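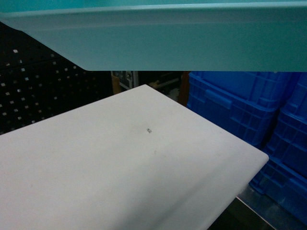
Ticket 1454
Subject: Marks on white bench top, bench 5, and scuffing inside turquoise bin
Opened by: Waldemar Kaczmarczyk
Assigned to: Tullio Zuccaro
Category: Furniture and fittings
Priority: Low
Opened: October 15, 2024
Status: Closed

Waldemar Kaczmarczyk wrote:

The white top on bench 5 has a dark speck near the middle that does not come off. I have tried a damp cloth and then a damp cloth with dish soap. It is a little cluster of gray and black flecks, smaller than a fingernail. There is also a thin gray line near it, very faint, which I only see when the overhead light is on.

The top is a Skaver, bought in April with the pegboard. The bin that lives on the bench is one of the Neretti ones. It has some faint scuffs on the floor inside. I would like to know if the bin is marking the top or the top is marking the bin, or if the two things have nothing to do with each other. We have more of these tops on order and I would like to sort this out first.

Tullio Zuccaro wrote:

Thanks. A few questions before I come over.

Can you feel the speck with a fingernail, or is it flat?
Does the bin get slid across the bench or lifted?
What has been used on the top besides dish soap? Please include anything the evening people use.

Please don't use a scouring pad or the white melamine sponges on it for now. They take the matte finish down and leave a shiny patch, and I can't put that back.

Waldemar Kaczmarczyk wrote:

I can feel it slightly. It is raised, not a pit. The line I can't feel at all.

The bin gets slid. I asked and everyone slides it, me included.

The evening people have a spray bottle of Marciniak multi-surface cleaner. I don't know how often they use it on this bench.

Tullio Zuccaro wrote:

Raised is good news. It means something is stuck to the surface and the surface itself is probably fine. The Marciniak spray is OK on this top if it gets wiped off. If it is left to dry it goes tacky and picks up dirt.

Steps to try, in this order:

Lay a cloth soaked in warm water over the speck and leave it for 5 minutes.
Push at the edge of it with a plastic card, held flat. An old key card works. No blades.
If there is anything left, put a little rubbing alcohol on a cotton swab and dab it. Wipe with plain water afterward.
Go over the gray line with a clean pencil eraser, light pressure, along the line and not across it.

Then empty the bin, turn it over, and run your hand along the underside. I want to know if there is a rough spot or a burr from the mold. While it is empty, look at the inside floor too.

Waldemar Kaczmarczyk wrote:

Bin is emptied out. I looked at the inside before doing anything else.

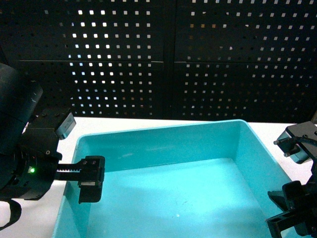
Turquoise bin, emptied, on the bench top. Faint scuffs on the inside floor, one tiny white speck near the center.

The scuffs are light and I can't catch a nail on any of them. The white speck wiped out with a dry finger, so I think it was just a crumb of packing foam.

Underside: there is a burr at one corner, small but sharp enough to snag a cloth. The other corners are smooth.

On the bench top, the warm cloth and the card got most of the dark speck off. It came away in bits, like old tape glue with dirt in it. The alcohol took the rest. The eraser lightened the gray line but I can still find it if I know where to look.

Tullio Zuccaro wrote:

That answers it. The speck was residue and has nothing to do with the bin. The line is most likely the burr — a sharp corner on a sliding bin would leave one like that. The scuffs inside are normal wear from whatever goes in and out of it and I would leave them alone.

I sanded the burr down this afternoon and put felt pads on the underside, Drarkholm stick-on ones, part 335 in the stores cabinet. There is a pack of 100 in there, so please do the other Neretti bins when they are next empty. Check the corners first, then wipe the bottom with alcohol or the pads won't hold.

No need to hold the order for the new tops.

Waldemar Kaczmarczyk wrote:

Bin slides quietly now and I see no new marks. Fine to close. I will do the other bins on Friday.

Resolution: Adhesive residue removed from bench top. Burr sanded, felt pads fitted to bin. Faint line on top remains, accepted as is.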